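Relatório do projeto — A sala 305, as cortinas e o eco

Quando escolhi o tema, os meus colegas acharam que eu ia desistir na segunda semana. Um projeto inteiro sobre cortinas! Mas eu passo tantas horas na 305 que já conhecia o problema de cor: a gente fala, a voz bate na parede e volta, e no fim da tarde a luz entra de lado e não se lê nada no quadro. Resolvi então comparar dois tecidos e ver qual deles deixava a sala mais agradável para trabalhar.

Os tecidos foram o Flanwood, mais grosso, e o Zavorby, branco e bem mais leve (e muito mais fácil de passar a ferro, acreditem). Comprei os dois na Skutum, com um orçamento de 300 euros que incluía calha, ganchos e fita de franzir. A fita acabou logo e tive de voltar à loja, o que me custou uma manhã inteira de autocarro.

O método foi simples. Em fevereiro pendurei o Flanwood, bati palmas no meio da sala e gravei o eco com o telemóvel. Depois troquei para o Zavorby e repeti tudo, 20 gravações por tecido, sempre com a porta fechada. Também pedi à turma que preenchesse um questionário curtinho sobre a luz e o conforto. A 511, que tem o mesmo tamanho e nenhuma cortina, serviu de comparação.

O Flanwood ganhou no som, como eu esperava, mas a sala ficou tão escura que andávamos de luz acesa ao meio-dia. O Zavorby abafou menos o eco e quase toda a gente preferiu trabalhar com ele — eu incluída.
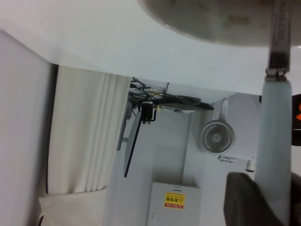 A parte que me deu mais trabalho foi a costura, e refiz o franzido mais vezes do que gosto de admitir. Na primeira tentativa as pregas saíam todas tortas, umas gordas, outras fininhas. No pano branco que ficou pendurado elas já caem direitas e com espaço regular entre si, quase desde o teto, e disso tenho um orgulho enorme! A bainha foi feita à mão, à noite, com linha Major.

Se repetisse o projeto, experimentava um forro por trás do Zavorby e gravava o eco também com a sala cheia. Fica na lista para o próximo semestre.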